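Ticket 144 — Glue stick caps not sealing, craft room supply drawer
Status: Resolved
Site: Skondstead, Citden room
Opened by: Ginette Dufour
Assigned to: Tshepo Venter

Reported problem
Glue sticks going hard in the drawer. Seven thrown out in August, all from the Pinosell order. Older stock in the same drawer is still usable.

09:10 — T. Venter
Checked the drawer. It sits above the baseboard heater, but the older stock has been there longer and is fine, so I am not treating heat as the main cause. Asked Ginette to set aside any Pinosell sticks with a cap that turns freely once it is on.

10:25 — G. Dufour
Two set aside in the grey tray. On both, the cap goes down most of the way, stops, and lifts slightly when you let go. Pressing harder makes no difference.

11:40 — T. Venter
Took the caps off both. There is a ridge of dried glue inside each one, just below the point where it should seat. The glue had been wound up past the rim when the cap went on.
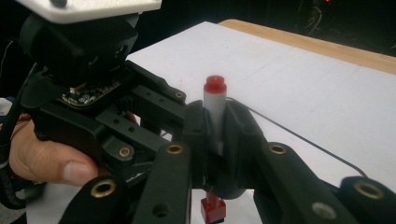 Cleaned the ridge out of both caps with a damp cotton swab, wiped the rims, and wound the glue down until it was below the rim. Both caps now seat and stay down. Left them in the drawer overnight, side by side with an older stick.

08:30, next morning — T. Venter
Both still soft. No lift on either cap.

08:50 — Stefaniia Nechyporuk
Is this a supplier fault? Alexiou will credit the order if we send it back this month.

09:05 — T. Venter
No. The unopened sticks seat properly. The Pinosell base turns more easily than the old brand, so the glue gets wound up too far and then capped. Returning them would not change anything.

Fix
Wind the glue fully down before capping. Wipe the rim if there is any build-up. Label to that effect added to the drawer front — Myroslav Yatsenko has the spare.

Closed 09:20. Reopen under the same number if more turn up hard.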